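Keep the Old Computer One More Year

When I moved to this country I was surprised how fast people change their computers. In the town of Drulton, where I live now, the city collects electronics in January, and on the morning of the collection the sidewalks are full of machines. Many of them look newer than the one I am using to write this text.

My opinion is simple. Most home computers are thrown away too early, and the sellers have taught us to do it.

I bought my desktop from a small shop called Brisetti. After a few years it became slow, and I went to ask about repair. The young man at the counter did not open it. He showed me a new model for 1015 dollars and said that mine was "end of life." I did not know this expression for a machine. I went home and read for 2 evenings, and then I bought more memory for 49 dollars. The work took less time than cooking rice. I have used the computer for 3 years since that day.

I do not say that everybody must do the same. Some people edit films or play heavy games, and they need a strong machine. But my neighbors write letters, pay bills and look at photos of their grandchildren. For this work an old processor is enough, if it has memory and a healthy disk.
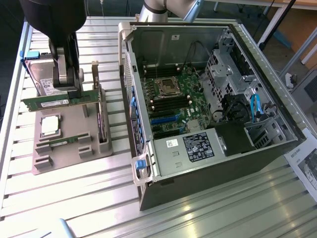
The bigger problem is that fewer machines allow it. In many thin laptops the memory is soldered to the board, so the buyer must decide on the first day how much he will need on the last. The battery is glued. The makers say that customers want thin and light, and maybe this is true, but I do not remember that anyone asked us if we would accept two more millimeters for a battery we can change.

I would like to see a plain label on the box at the store: memory can be replaced, yes or no; disk, yes or no; battery, yes or no. We already have labels for the sugar in our juice. A family that spends a month of rent on a laptop deserves the same kind of information before it pays.

Some readers will answer that old computers are not safe. They have a point. When the security updates stop, a machine should not be used for the bank, unless it can run another system which still receives them. But then the date of the last update also belongs on the label, in big numbers.

My own computer makes some noise in summer and the case has a scratch from the move. I plan to clean the fan this month, and after that I will look at the price of a larger disk.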